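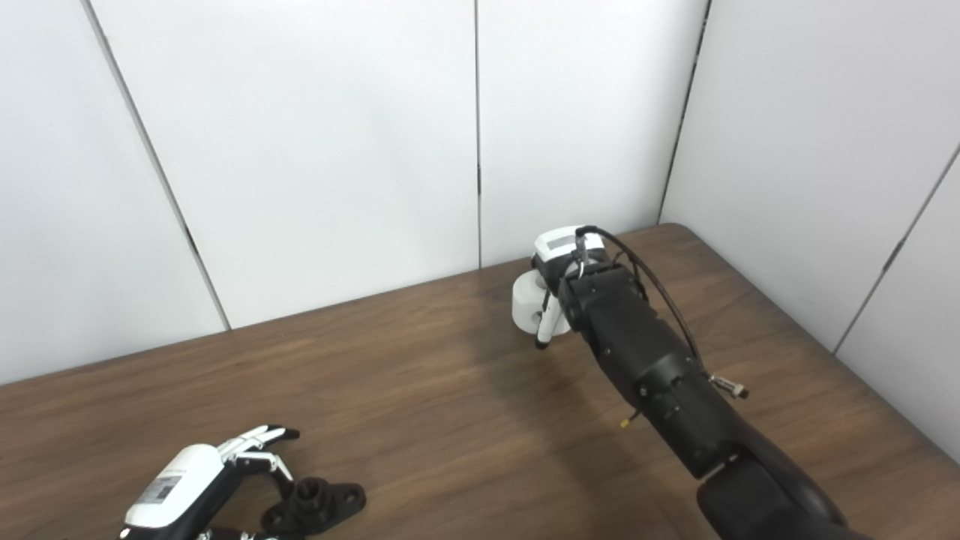

Section 2. Planning and budgeting for your workstation

Read this section before you send in the order form. Most late changes to an order involve the table, the walls or the spare parts list.

2.1 Choose the site

1. Pick a corner where the table can stay put. Moving the table after calibration means calibrating again.
2. Measure the doorway and the route from the loading dock. The arm crate is 26 inches wide.
3. Confirm that the floor is level.

Note: The table is not included in the Mekham two-arm package. You can use one you already own if it is rigid and does not rock when you lean on it.

2.2 Budget for the enclosure

White wall panels are sold separately. Wilska supplies them in sets, and the base set of four costs $2,706. Hinges and seam strips are included. Freight is not.

1. Sketch the table and mark which sides need panels.
2. Check that both arms can reach the back corner without touching a panel.
3. Send the sketch with your order. Nnamdi Akinola in site planning will return it with any corrections.

Caution: Allow for the cable as well as the arm. A cable that loops outside the forearm needs more room than the housing does.

2.3 Decide on end tools

The left and right arms do not have to carry the same tool. Many sites order a multi-finger hand for one side and a gripper for the other. If your work is picking up small cylinders, spools or short rolls, price the gripper first.

Fingertips wear and are not covered by the warranty. Order one spare set per tool with the system. Part 102 fits the gripper only.

2.4 Set aside money for the first year

1. Add one replacement arm cable.
2. Add the service plan, if wanted. It runs for 24 months and cannot be added after installation.
3. Add two days of operator time for training.

Note: Prident tool mounts need an adapter plate. Ekwueme mounts do not.

2.5 Before you sign

Check the serial label location on each wrist and make sure it can be read with the tool fitted. Service will ask for the number. Questions about quotes go to Oluwaseun Uzor. Quotes requested by noon on Friday are returned the following week.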